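Workshop practice notes, section 2: handling small computer parts with a robotic gripper

These notes apply to all benches at the Skarkport workshop where a gripper is used to pick, hold or place processors, memory and similar parts. They are maintained by Wissam Harb and were last revised in March.

## Before the arm is powered

- Wipe the finger faces with a lint-free cloth. Grit on a serrated edge will mark a part.
- Check every screw on the finger linkages by hand. A loose link shows up first as a part that leans in the grip.
- Secure the fixture to the bench or panel. It must not shift when pushed firmly with one hand.
- Route cables outside the reach of the arm and tie them back. Tags are to stay legible.
- Confirm that the emergency stop is within reach of the operator -- not behind the arm.

## Grip settings

Use the lowest force that holds the part steady. The stored setting for bare processors is 113 on the Raten controller; the setting for boxed parts is 138 and must not be used on bare ones. Operators who change either value are to write the new one in the bench log and initial it.

Test a new setting on a scrap part first. Two clean lifts are required before good stock is handled.

## Holding a processor

1. Grip by opposite edges only. The fingers must not touch the contacts.
2. Keep the part square to the fingers. If it has tilted, set it down and pick it again; do not correct it by hand while the arm is live.
3. Pause in front of the fixture and check the grip before moving to the slot. The metal face and both fingers should be in clear view of the wrist camera.
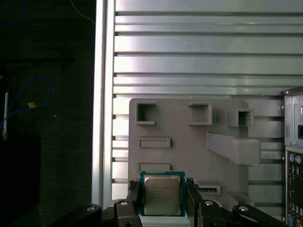

## After the work

Return bare parts to an anti-static tray and close the lid. Park the arm with the fingers open and switch off at the wall, following the Ulloa lock-out card where one is fitted.

Bent contacts, cracked boards and dropped parts are reported the same day, whatever their value. Damaged parts go in the red bin for return to Furnutlow and are not to be reused for grip tests.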